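Notebook, celebrity archive, July

Started 9.10. Continued with the Brondbridge box, the one with fan magazines and press prints of the singer Hägglund. Marleny Ticona had sorted the first half before her leave, so I began from her yellow slip.

The box has 44 prints. On 18 of them the year is written on the back in pencil, and I am using these to place the others. His hair helps more than I expected. In the early prints it is long and parted at the left. After the Lutley concerts it is short, and from then on he wears a hat in nearly every picture that was meant for the press. The hat is not a safe sign for dating, as he also wore one on the sleeve of his first single.

Two of the beach prints are the same negative, one reversed. I noticed it only from the wristwatch. Marleny has them as separate items in the list, so please correct this before the list goes to Stillstead.

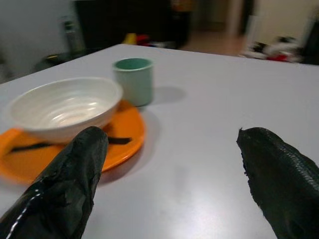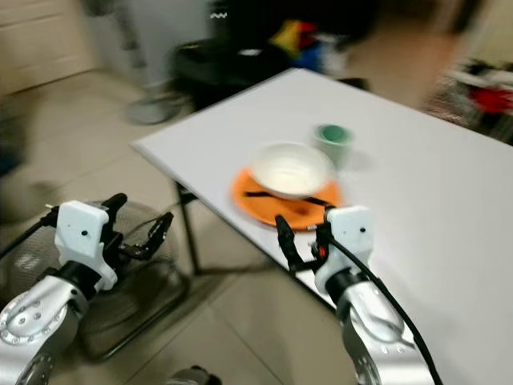 Words and pictures: Elsa Nygård

After lunch I compared the magazine page "Hägglund then and now" with our prints. The "then" picture is ours, number 9 in the box, but the magazine has cropped away the drummer and made the background lighter. The caption says he was twenty. With the date on the back he must have been twenty-three. I wrote both ages on the card and did not choose.

Njål Kvam asked if we can put the shirtless ones on the website, because these are what people search for. My opinion is yes for the press prints and no for the private ones from the boat, until we have an answer from Randi Sundqvist about the rights. I have written to her again.

Scanner: grey stripe near the right side on glossy prints. Cleaned the glass, the stripe stayed. Turned the print round and the stripe did not turn with it, so the fault is in the scanner. Matte prints are fine at the same setting.

To do:
ask Marleny what "H. w/ cousin?" means on the slip
new sleeves, the large size
rescan the glossy ones when the stripe is gone

Stopped at 16.40.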